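3.2 Mise en place et entretien de la cellule bimanuelle

La cellule Troltach comporte deux bras montés côte à côte, pinces identiques, table claire en deux panneaux. Installation reprise le 15 janvier 2019 après démontage complet. Base vissée au bâti, puis mise à niveau, puis couple de serrage contrôlé à froid. Ne pas inverser : le serrage déplace légèrement le niveau, mais l'inverse donnait des écarts qu'on n'a jamais su compenser en logiciel.

Câblage. Point faible de la cellule, de loin. Les câbles passent en boucle libre au-dessus des bras. Trop court, ça tire sur le connecteur en extension; trop long, la boucle accroche l'autre bras dès que les pinces se rapprochent. Longueur retenue par essais, bras gauche d'abord. Après 593 cycles, un faux contact côté gauche -- connecteur remplacé, rien à signaler sur le faisceau lui-même. Contrôle visuel désormais en début de séance, bras hors tension.

Calibration relative des deux bras. On se sert du transfert d'un petit cube d'une pince à l'autre, logiciel Bistia en boucle ouverte, sans correction visuelle. Si les repères des bases sont mal recalés, l'erreur se voit tout de suite à la fermeture des doigts. Configurations des pinces en figure 3.

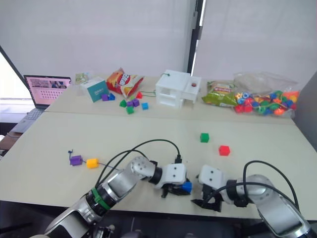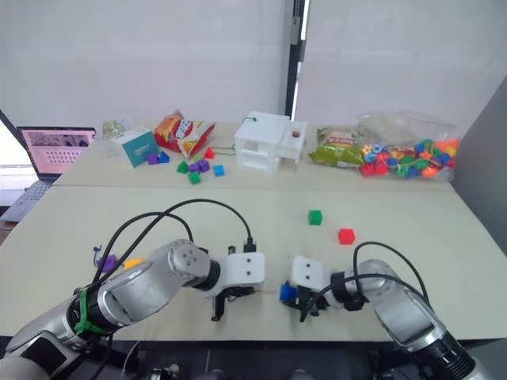

Figure 3. Cube bleu dans la pince gauche (premiere vue) et dans la pince droite (seconde vue). Cubes vert et rouge posés sur le panneau proche.

À la relecture, Tae-yang Jang a objecté que le transfert mélange deux défauts, le décalage entre bases et le jeu dans les doigts, et qu'un bras bien calé avec des doigts usés serait déclaré mauvais. Remarque fondée. On mesure donc le jeu séparément, pince fermée sur une cale Shim, avant tout recalage. Au-delà du seuil, changement des doigts par paire, jamais un seul.

Entretien courant : doigts nettoyés à l'alcool chaque semaine, vis du boîtier de pince reprises tous les 2 000 cycles, zéros articulaires revérifiés à chaque remise sous tension prolongée. Les zéros du bras droit dérivent plus que ceux du gauche, cause non identifiée à ce jour. Réducteur suspecté, démontage prévu en mars. En attendant la table de correction est chargée au démarage et la valeur brute conservée dans le journal, voir section suivante.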